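報道関係各位

2020/12/25

家のテーブルで遊ぶ人のための紙のボードゲーム定期便「ダストロウ便」、4月に受付開始
〜届くのは箱ひとつ。充電器は付属しません〜

卓上ゲームの企画・製造を手がけるゲストーラ(Gestora)は、紙製ボードゲームの定期便「ダストロウ便(Dustlow)」の申し込み受付を、来年4月に開始いたします。隔月で一箱、遊び終えたら次の箱が届くまで本棚の肥やしにしていただける、ごく単純なサービスです。

■ 開発の背景

当社はこれまで、愛好家向けの重たいゲームを作ってまいりました。代表作「ポリティス(Politis)」は架空の都市国家の議会を題材とし、説明書だけで短編小説ほどの厚みがあります。おかげさまで熱心なお客様に恵まれましたが、お寄せいただく感想の多くは「面白そうです」で終わっており、「面白かったです」との間には浅からぬ溝があるものと受け止めております。

お客様相談窓口に届いた声を読み返したところ、最も多かったのはルールに関する質問でも、部品の欠品でもなく、「一緒に遊ぶ相手が説明の途中で台所に立ったまま戻らない」というものでした。当社としても改良のしようがない部分ではありますが、説明を短くすることならできます。ダストロウ便は、そこから始まった企画です。

■ ダストロウ便の内容

毎回の箱には、新作ゲームが2作入ります。片方は夕食後に遊べる軽いもの、もう片方は、その軽いものに物足りなさを覚えた方がひとりで黙々と取り組めるものです。どちらも説明書は紙一枚、両面印刷といたしました。裏面の下半分は余白ですので、負けた方の言い分をご記入ください。

第一回のラインナップは次のとおりです。

「ドッドヴィル(Dodville)」
さびれた保養地の町長となり、観光客を呼び戻すゲームです。温泉は出ません。海も見えません。名物は煮た豆のみです。参加者は手札の宣伝文句を駆使し、この豆をいかに魅力的に見せるかを競います。正直に宣伝した場合の得点は低めに設定しております。2人から遊べます。

「灯台の留守番」
ひとり用のカードゲームです。嵐の夜に灯台を守りますが、開発中の試遊では船がほとんど来ず、参加者の一名が途中で寝入りました。調整の末、船の数を増やし、あわせて寝入った場合の得点計算も説明書に加えました。

■ 部品について

駒は厚紙の打ち抜きです。開発初期には金属製の駒も検討しましたが、見積書を開いた担当者がそのまま静かに閉じたため、採用を見送りました。厚紙にはよいところもあります。軽く、落としても階下から苦情が来ず、踏んでも悲鳴を上げずに済みます。なくした場合は、付属の無地の駒にご自分で絵を描いてください。出来栄えについては当社では責任を負いかねます。

箱は本棚に立てて置ける大きさで統一しました。従来の「ポリティス」の箱が、どの家庭の棚にもわずかに入らないという評判を長らくいただいてきたことを踏まえたものです。なお、同作の箱の寸法を変更する予定はございません。既にお持ちの方との公平を期すためです。

■ テーブルの広さについて

ダストロウ便のゲームはすべて、四角い小ぶりのテーブルに収まるよう設計しています。円卓でも遊べますが、端に置いた得点表がよく落ちます。こたつでのご利用は推奨も禁止もいたしません。ただし天板の上にみかんがある場合は、あらかじめ駒と見分けのつくようにしておいてください。

■ 料金とお申し込み

初回の受付は300名様限定です。これは当社倉庫の棚の容量から導いた数字で、希少価値を演出する意図はありません。料金は一箱あたりの後払いで、いつでも休止、再開、再休止が可能です。送料は全国一律449円を頂戴します。端数の449円については社内でも丸めるべきだとの声が上がりましたが、丸める方向について意見がまとまらず、そのままとなりました。

届いた箱がお気に召さない場合は、到着から14日以内であれば返品を承ります。遊んで負けたことは返品の理由として認められますが、相手の方の同意書が必要です。

■ 今後の予定

第二回以降の題材として、郵便局、引っ越し、長い会議の三案を検討中です。長い会議については「ポリティス」と何が違うのかという指摘が出ており、現在、長い会議で協議しております。 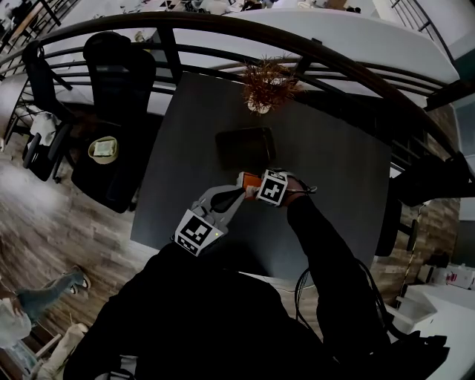 ■ 本件に関するお問い合わせ

ゲストーラ 広報担当
取材、試遊用の箱の貸し出しのご希望は、当社ウェブサイトのお問い合わせフォームより承ります。貸し出しの箱には無地の駒が多めに入っておりますが、以前お貸しした方々の絵がそのまま残っている場合があります。あらかじめご了承ください。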